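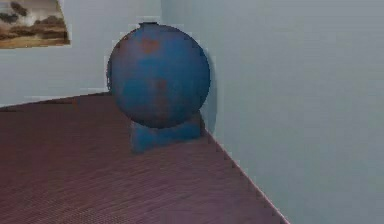
Rarbridge wrote back overnight: the brown on the blues is iron coming up through the glaze where it went on thin, and we should stop blaming the kiln. Their advice is to sieve finer and put more on. I half agree. Iron, yes, but the thin coat doesn't account for the last batch, where the thick tiles broke brown too.

April, notebook 3, glaze bench

Started 8:30. Mixed 1,000 g dry of the cobalt base, split into two buckets. Bucket A through the 80 mesh as usual. Bucket B through the 80 and then the 120, which took most of an hour and clogged twice. The residue on the 120 was gritty and dark. Dried it on a saucer and ran a magnet under it: some of it moves. Saved in a film can, labeled.

So there is loose iron in the dry material. Candidates are the new bag of clay from Ferkico and the old mixing paddle, which has a rust line where the paint wore off. Paddle is retired until I can scrape and repaint it. Used the plastic one today.

Test tiles: 22 altogether, half from each bucket. Single dip, double dip, and a few poured. Marked on the back with oxide pencil, A or B and the number of dips. Two of the A tiles got handled before they were dry and have finger marks. Left them in anyway.

Firing plan, small kiln: 200 F with the lid propped until the tiles are dry, then 400 F for an hour, then the usual cone 6 program — no changes, so it compares with last time. Witness cones on the middle and bottom shelves. The bottom runs cool and I keep forgetting to write down by how much.

Badotlow want their order glazed from the same base. Told them to wait for these tiles.

To do:
— weigh what's left in the Ferkico bag and sieve a cupful on its own
— find the old clay bag, if there is any
— new 120 sieve, the rim on this one is splitting
— reply to Rarbridge with the magnet result and ask what mesh they use

Kiln on at 4:15. Vent fan is rattling again.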